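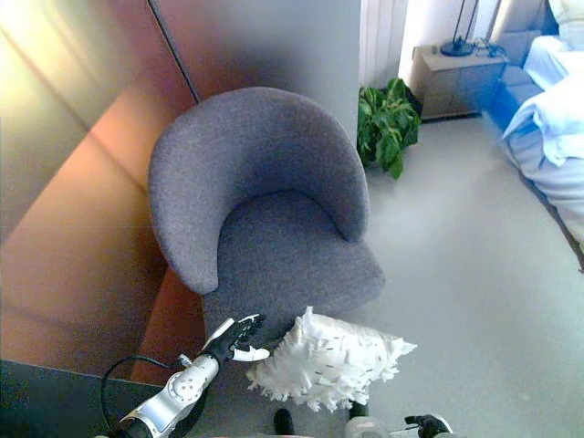
Shengli Tang wrote in after my last piece to say a success rate out of a bedroom is worth nothing, too many variables, come back when it's been done on a bench.

I disagree. Quite strongly.

Home Opinion Methods Archive Contact

Benches are easy. Rigid blocks, one light, one height. You get a lovely number and it falls over the first time the thing meets a duvet. The Hendcombe runs were done in a furnished room, on soft stuff, and the score was 849 out of 1401 attempts. Not a pretty figure. I trust it more than most of the pretty ones I was sent in May.

Take a fringed cushion. Where is the edge? The depth map says one thing and the fingers find another, there's an inch of fluff before anything you could call a cushion. Josée Bélanger's method doesn't try to model any of that. Close the hand, look again, correct. Thirty looks a second on the old controller, 37 on the new one. Crude maybe. But you can see why it might carry over to a towel or a coat, wich the planners never managed.
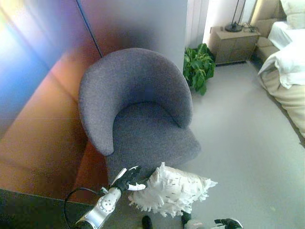

What I'd change

The scoring. A grasp counts if the object leaves the floor, and thats it. Dropped two seconds later, still counts. Clifford Fehr defends this on the grounds that grasp and carry are separate problems. Fine on paper. In a house they're the same problem.

Also publish the failures. All of them, with the footage, not a highlights reel at the Flardale meeting. Woo-jin Choo asked for this and got a shrug.

More when the Cleneck numbers are in.

We use cookies to improve your experience. Accept all | Manage settings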